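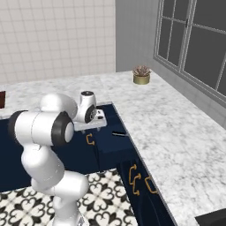
Simulated kitchen, arm at the corner of the L-shaped counter.

Running the Ploso kitchen demo on an open day

These steps cover the stand at Rondcombe. Allow 11 minutes per group.

1. Start the simulator before the doors open and load the kitchen. Turn the view until visitors can see the arm and both runs of navy cabinets.

2. Jog the wrist by hand and name each joint as it moves.

3. Switch to the counter view. Bring the gripper over the dark cutting board with the fingers slightly open and stop short of the wood. Leave the plate and drumstick where they are.

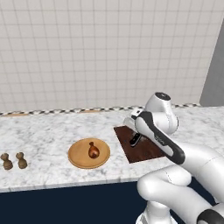 4. Let one visitor take the controls at reduced speed. Reset after each turn.

5. Save the log under the group number. Faults go to Teodoro Bustamante.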